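Luleck suture practice pad, wide format

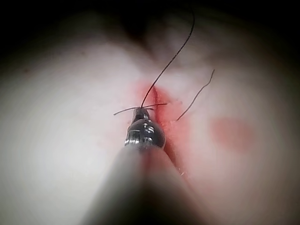 Words: Dace Siliņa

We use cookies to remember your basket and language. Accept all / Manage settings

I have been sewing on practice pads for years, and the Luleck is the first one I've wanted to keep on my own desk! It's a broad, pale pad with plenty of room to work, so you can run a long line of stitches and still have clean space left for knots. A thin dark needle and black thread stand out clearly against it, and that makes a real difference when you're trying to judge your entry point for the fortieth time that evening.

The pad measures 192 by 138 mm and comes in a shallow tray with a grip base. It holds still on a bench or inside a box trainer, and it suits hand instruments as well as wristed ones. I like to start with single stitches along the short side, then turn the pad and try a running stitch the long way — much harder than it sounds, and a lot of fun once your spacing settles down.

Our bench sample at Plondska took over 300 passes before I felt the top layer getting soft near the middle. Keep to the outer areas for your first week and it'll last longer. Wipe it with a damp cloth, dust it lightly with cornstarch and store it flat. Please don't stack anything heavy on it (I did, and the dent stayed).

Thread and needles are sold separately. The Itska black practice thread is a good match and ties down nicely without much memory.

Order code 894. Refill pads fit the same tray, and the next batch ships in June. For practice only, not for clinical use.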